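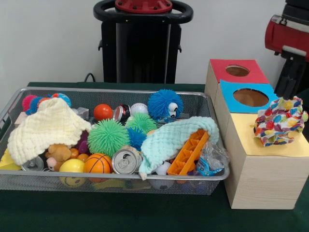 Week 4 handout: Sorting, storing and the claims made for it

Most of what gets written about toy storage assumes that a child, or anyone else, will put things back by category. I have my doubts, and you should too before you recommend a system to a client. The Jomo starter plan asks for one bin per type of object and sells the bins to go with it at 1,199 for the full wall. Try it on a real mixed load. A wire basket with a teddy bear, a baseball, spiky green puffer balls and a soda can on its side, the bear partly under a cream knitted blanket, will show you the trouble quickly. Is the baseball a ball, like the puffers, or sports gear? Does the can go back to the kitchen, or is it part of a play store? The plan has no answer for either.

Open mesh versus closed boxes

Osska's brochure says open baskets "show everything." They show what is on top and what is against the sides. A blanket cancels most of that. Closed boxes hide everything but they stack, and a stack takes up less table. Neither claim has been tested in any way I would accept. The Lerkuveo survey, quoted in two of your readings, had 500 replies out of 2,000 sent, and the people who replied had already bought the product. Read it with that in mind.

Soft things

Blankets and throws do not belong in a toy basket by default. Brandão puts them at the bottom as padding. I have seen that recommended many times and never seen it last a week, as somebody wants the blanket and the whole load comes out with it. Fold it and keep it elsewhere, or accept the mess.

For Friday

Bring one mixed container from home, unsorted. Write 300 words on which two items were hardest to place and what rule you would need to place them. Do not buy anything. If your rule needs a label maker, rewrite the rule.

Readings 4a and 4b are in the folder. Skip the appendix to 4b.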